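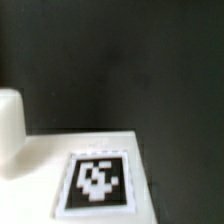

White surface against a dark wall.

Report on the Visit to the Coretti Blending and Packing Plant

Members of the Laskowska Sports Nutrition Association visited the Coretti plant on a Tuesday in January. The visit was arranged at the invitation of the company, which makes powdered drink mixes, protein blends and capsules under its own name and for several smaller labels. The party consisted of 14 members, most of them gym owners, coaches and retail buyers. The purpose was to see how a powdered supplement is made, tested and packed, and to put questions to the staff on matters raised at the autumn meeting.

Arrival and safety briefing

The group met at the main entrance at 9:00 in the morning. All visitors signed the register, removed watches and jewelry, and were given coats, hair covers and overshoes. Phones were left in lockers. The safety briefing covered allergens in some detail. Milk, soy and egg are all handled on the site, and the company asked any member with an allergy to say so before entering the blending area. One member with a milk allergy chose to remain in the meeting room and joined the party again for the laboratory part of the tour.

Receiving and storage

Raw materials arrive at the north side of the building and are held under quarantine until the laboratory has released them. Each delivery is given a lot number, and this number follows the material to the finished tub. Members were shown the paperwork for a delivery of creatine monohydrate, from the supplier's certificate to the release note. The warehouse is kept dry throughout the year. Staff explained that moisture causes more trouble than heat in this kind of product, particularly with beta-alanine blends and anything containing fruit powder.

Caffeine is stored separately in a locked room. It is weighed by two people, both of whom sign the batch sheet. Several members asked about this step, as strong pre-workout powders remain a common subject of customer questions. The company stated that caffeine is first mixed into a small amount of carrier powder and is then added to the main batch, so that it spreads evenly.

Blending

The plant has 7 blending rooms, of which five were in use on the day. The largest blender takes a load of 300 kilograms. Members watched through a window as a batch of lemon electrolyte powder was loaded. The cleaning procedure between products was described at length. A room that has held a milk protein is washed, dried and swabbed, and it is not used again until the swab results have come back. This may take a room out of service for most of a shift, and the schedule is written to place similar products one after another.

Flavor work is done in a small kitchen beside the offices. Samples of two products were offered. The first was an unsweetened whey blend sold under the Pukent name, which mixed well in cold water but was found by most of the party to be rather thin. The second was a stimulant-free pre-workout drink in sour cherry, which is still in development. Opinion was divided. Some members considered it too sharp, while others thought it a welcome change from the very sweet drinks they now stock.

Laboratory

The laboratory checks incoming materials for identity and finished goods for content, heavy metals and microbes. Tests for banned substances are sent to an outside laboratory. The association has for some time encouraged members to ask suppliers for batch results, and it was useful to see what a full set of results contains. Coretti will send the results for any lot to a trade customer on request. They are not yet published online. The company was asked whether it plans to do this, and replied that the matter is under review.

Retained samples are kept from every batch until after its expiration date. At the time of the visit the sample store held 377 batches.

Packing

Two packing lines were running. The first fills tubs and the second fills single-serve sachets. Each tub is checked by weight after filling, and those outside the limits are moved off the line. Members asked why tubs often appear only two-thirds full when opened. The staff replied that powder settles during transport, and that the line needs some free space in order to fit the scoop and seal. The company is testing a smaller tub for its Wosisico range — a change that several retail members said they would support, as shelf space is limited in most gyms.

Discussion

The visit closed with a meeting over lunch. The main points raised were as follows.

Labels. Members asked for the amount of each active ingredient to be printed in full on all products. Coretti already does this for its own brand, but its contract customers decide on their own labels.

Serving size. Coaches reported that new users often take a full scoop of pre-workout powder on the first day. The company agreed to consider a clearer half-serving line on the scoop.

Minimum orders. Smaller gyms find the present minimum too high. A shared order through the association was suggested and will be placed on the agenda for the next regular meeting.

The association thanks Coretti for its time and for the open manner in which questions were answered. Members who could not attend may request copies of the handouts from the office. A second visit will be arranged if there is enough interest — names should be given to the office by the end of March.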